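# Project report: unexpected downward movement of the arm during table clearing

Unit project, second semester. Submitted 2019-10-26.

## 1. Background

Our group had the task to program an arm for clearing small things from a low table. The controller software is Grameo, which the department has used since before we started. The routine is simple on paper: the arm goes to a waiting position above the table, chooses an object, goes down, closes the gripper, lifts, and carries the object to the tray.

We began in March and the first months went quite well. This report is mainly about the fault which stopped our work for 10 days, because we learned more from it than from the parts that worked.

## 2. What happened

During run 27 of the second test series, the arm was in the waiting position and a member of our group pressed the stop button on the handheld panel. He wanted to move one object by hand. The arm stopped as expected. Then he reached over the table, and the forearm went down by 30 mm without any command. The fingers of the gripper touched the table top and pushed against it. His hand was beside the gripper, not under it, and he was not hurt. Another member pressed the main emergency stop at the wall.

We reported it to the laboratory supervisor the same afternoon. The arm was locked and we were not allowed to power it until we could explain the movement. 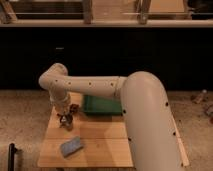
The fault was hard to repeat, and at first we blamed the wrong part. We thought the brake in the elbow joint was worn, as the elbow is where the load is largest when the upper arm is stretched out horizontally over the table and the forearm points straight down. In this position the gripper is just above the wood, so even a small sinking ends in contact. We tested the brake with the power off and a weight hanging from the wrist. It held for the whole test. After this we tested it again with a heavier weight and it still held, so we had to look in another place.

## 3. Cause

The cause was in our own code. When the stop button on the panel is pressed, Grameo pauses the motion but keeps the motors active, so that the program can continue later. In this state it still accepts changes to the height offset of the tool. Our vision script sent a new offset each time it measured the table height again. When the arm of our colleague came between the camera and the table, the script calculated a wrong height, and the controller followed the new value slowly downwards.

We confirmed this from the log file. The offset message came 2 seconds after the stop, and the joint values began to change directly after it. Later we repeated it safely with a cardboard sheet in place of the hand, everybody outside the marked area, and a block of foam under the gripper. The movement was the same.

There was also a mistake in our procedure. We called the panel button "stop" in our notes, but in the manual it is "pause". Only the emergency stop removes the motor power and closes the brakes. I think we all read this page once and then forgot it.

## 4. Changes made

- The vision script does not send any offset while the controller is paused.
- The controller side rejects an offset that differs by more than 2 mm from the last one, and shows a warning.
- The waiting position is now higher above the table.
- Before anybody reaches over the table, the emergency stop must be pressed and the red lamp checked.
- The panel button has a new label, PAUSE - MOTORS ACTIVE.

The fourth change makes the work slower. After each emergency stop the arm must be referenced again, and some group members were not happy with this. We kept the rule anyway.

## 5. Results after the changes

We made 30 more runs. In none of them did the arm move during a pause. The warning for a rejected offset appeared in two runs, both times when a person walked close to the camera, so the filter has something to do.

The clearing itself is still not perfect. Flat soft objects are often gripped only at one corner and fall before they reach the tray. We did not have time to improve this, and the next group should probably begin there. The log files and both versions of the script are in the project folder under `run27`.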